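Manipulation software group: fortnightly meeting
Date: 2022-07-29
Room: upstairs meeting room, Hotola building
Minutes taken in turn; corrections to the group list please.

1. Minutes of the last meeting

Agreed, with one fix: the item on clock drift should have said the left gripper stream was behind the right one, and we had it the other way round. All actions closed except the Zacharopoulos licence renewal, carried over again.

2. Time alignment

Good news to start with! The new alignment step is merged and everyone who has tried it likes it. It takes the head camera as the reference clock and shifts each gripper stream to match, where the old step nudged all three towards a shared middle and pleased none of them. The plots shown on the big screen were lovely: jaw opening and head video now line up well enough that you can step through a pinch and see the width curve drop at the right moment.

There was a question about dropped packets. At present a gap gets filled by a straight line between the samples on either side. That is fine for slow movements and poor for quick ones. Agreed to mark filled samples with a flag so the training side can decide what to do with them, and to leave the filling itself alone for now.

3. Soft items: perception

This took up most of the meeting and we overran happily. The bag flattening and folding task is the hardest thing we have given the segmentation model so far, and it is teaching us a great deal. Mesh is a pig of a material for it. The depth map sees through the netting in places and lands on the board behind, so the mask comes back full of holes, and a white bag on a pale board gives the colour channel very little to work with either. 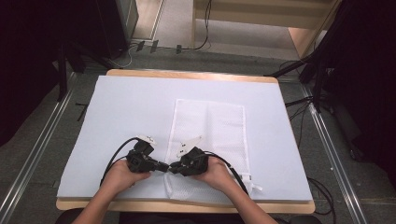 Two approaches were put forward. The first is to stop asking for a full mask and predict only the outline and the likely grasp points along the near hem. The second is to keep the mask but train it with the depth channel switched off at random, so that it learns not to lean on depth when depth is nonsense. The room was split, in a cheerful way. The second is less work and can reuse the labels we already have. The first would give the planner exactly what it wants, and several people were itching to try it.

Decided: run both on the 157 labelled clips and compare at the next meeting. Grasp point error is the number we care about, and mask overlap is to be reported alongside it for continuity.

Somebody asked whether we should simply change to a darker board. Yes for a side test, no for the main set, as we want the model to cope with poor contrast.

4. Planner and two-handed grasps

The planner can now hold both grippers to a shared target and keep the distance between fingertips above a set limit. In simulation it did a full pinch, lift and lay-down without the tips touching when they shouldn't, and there was a small round of applause for that. The limit has to be relaxed on purpose when both grippers take hold of the same bit of fabric, and the switch between the two modes is still jerky. A blend over 400 ms was suggested and will be tried first.

Cable drag came up as well. The wrist force estimate picks up a steady pull from the gripper cable, and the controller reads it as fabric tension. Subtracting a fixed offset helps a little. The offset changes with arm pose, so a small lookup table by pose is the next thing to try.

5. Tooling

The Ollar viewer now opens a session straight from the index, and loading is so much quicker that people have started browsing clips for fun. Requests noted: keyboard stepping, a way to copy a link to a single moment, and gripper width drawn on top of the video.

Edanex export still writes the two wrist streams in the wrong order when the left one starts late. A fix is in review.

6. Actions

Add flag for filled samples: logging pair
Run both segmentation approaches: perception
Blend between planner modes, then pose table for cable offset: control
Keyboard stepping in Ollar: tooling
Edanex stream order, merge and re-export the March sessions: tooling
Zacharopoulos licence: carried over

7. Any other business

The nightly test run is moving to the newer machine, so expect a missing report or two while it settles. Next meeting in a fortnight, same room, perception first on the agenda.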